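Setting up your media habits diary

Hi, I'm Maëlle Boychuk, and I put this part of the Haddale panel guide together. If you've agreed to keep a news diary for us, these steps will get you from the welcome letter to your first entry. I kept one myself for the pilot and it took me a few tries to get going, so please don't rush!

1. Find your panel number. It's printed at the top of your welcome letter, and you'll need it every time you log in.

2. Open the diary page and pick your language. You can switch later under Settings, but the switch only applies to new entries.

Note: If two people in your home are on the panel, you each need your own login. Don't share one, even if you watch the same evening news.

3. Tell us where you usually get your news. Tick every source you use in a normal week — TV, radio, print, a news site, or whatever your cousin forwards you. Free local papers count too (the Closport edition is listed under Print, and I missed it the first time). 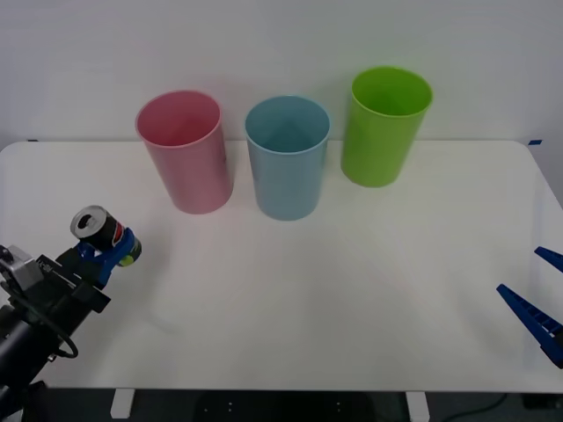 4. Set your reminder. I like mine after dinner, when I can still remember what I read at breakfast. You can have up to 5 a day, though I'd go mad with more than one.

5. Make a test entry. Choose a source, type in how long you spent with it, and rate how much you trust it. Press Save and wait for the green check mark before you close the page.

Caution: The diary doesn't save drafts. If you leave halfway through an entry, you'll have to start it over.

6. Send your start form. Yolanda Villca checks these by hand, so give her a couple of days. Once she's confirmed you, your test entry gets wiped and the real diary opens.

If you get error 133 while logging in, your panel number has a typo in it. For anything else, write to Ademir Magalhães at the help desk and include your panel number in the subject line.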